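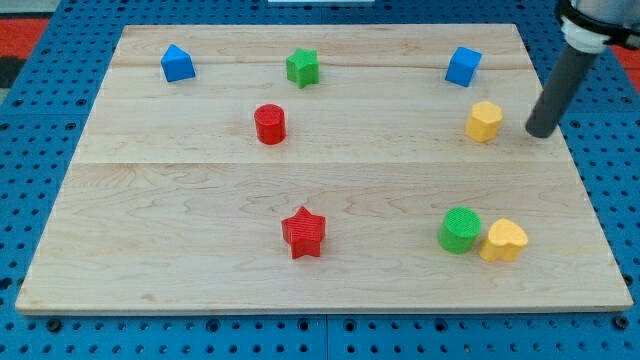 Re: [kesstead-list] Maple boards and the dry winter

Wed 12 February

On the Kesstead list, a member from Tumstead wrote:
> My maple board has opened up a hairline along one glue joint.
> It was fine until December. Do I re-glue it or wait for spring?
> The heat is on all day here and I oil it maybe 3 times a year.

Wait for spring! I've done the rush job and regretted it. Mine opened up the same way our first winter with the wood stove, so I clamped it and felt very clever, and by June it had cupped like a potato chip.

What I do now is keep the boards out of the kitchen (too close to the stove) and stand them on edge so both faces get air. Oil both sides too — I only did the top for years. Pirkum oil is fine, the Makori stuff smells nicer but costs more.

If the gap is still there in May, then sure, clean it out and glue it. Sand to 200 after and stop there. Somebody on here once went up to 4000 and the oil just sat on top.

Does anyone still have a spare long clamp to lend? Mine is holding a chair together until next week.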